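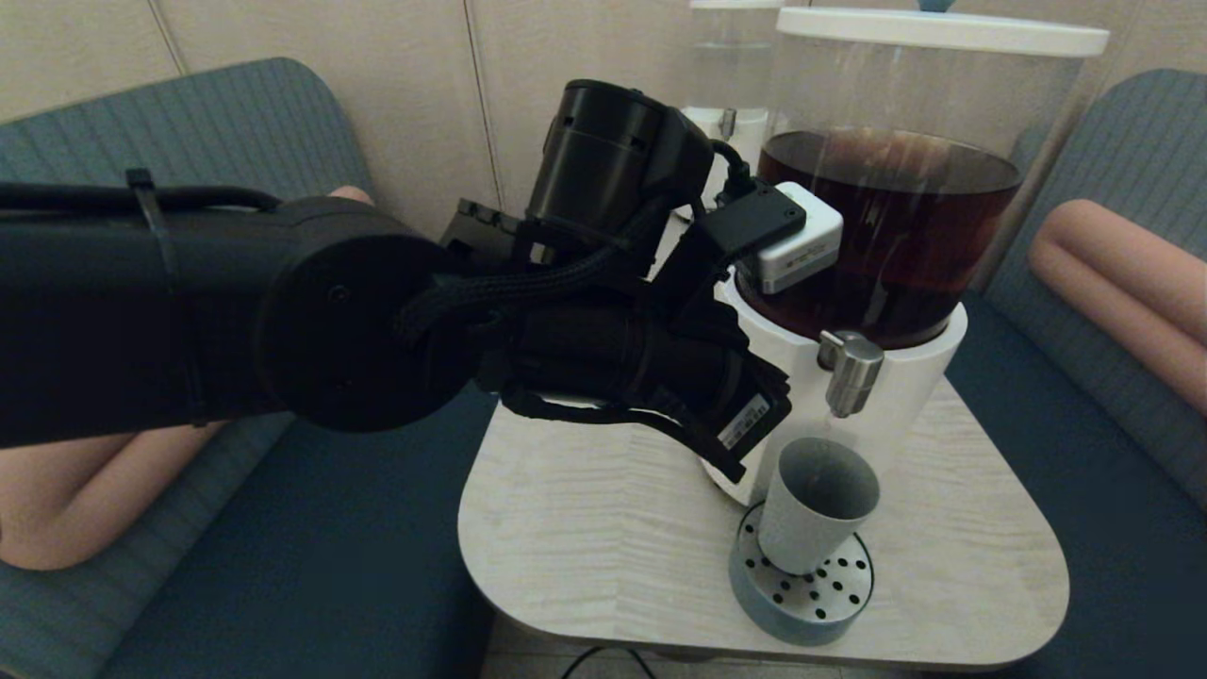
Heat transfer in held liquids is treated in this unit as a lumped problem: one temperature for the whole liquid, one for the room. The model works when the liquid mixes faster than it loses heat through the wall. A beverage dispenser on a small table, like the white one in the photo, is a convenient case to keep in mind. Its contents exchange heat with the room air through the walls, the lid and, to a lesser degree, the base.

Newton's law of cooling gives

T(t) = Ta + (T0 − Ta) exp(−t/τ)

where Ta is room temperature, T0 is the starting temperature and τ is the time constant. τ equals the heat capacity of the liquid divided by the product of wall area and overall coefficient U.

Worked case. Room at 70 °F, liquid at 49 °F at the start. The difference is 21 °F. After one time constant it falls to 7.7 °F, so the liquid reads 62.3 °F. After two time constants it reads 67.2 °F.

Limits of the model:
— Cold liquid settles. Without stirring, the bottom lags the top and a single T is a poor fit.
— Added ice holds the temperature near freezing until it melts. Start the clock after that.
— Condensation on the outside wall adds heat. Ignore it in Problem Set 2.

Read section 24 of the course reader before lab. Bring a ruled notebook and plot ln(Ta − T) against t; the slope is −1/τ.

Florkby Thermal Sciences course notes — revised 2020-09-29 — Back to top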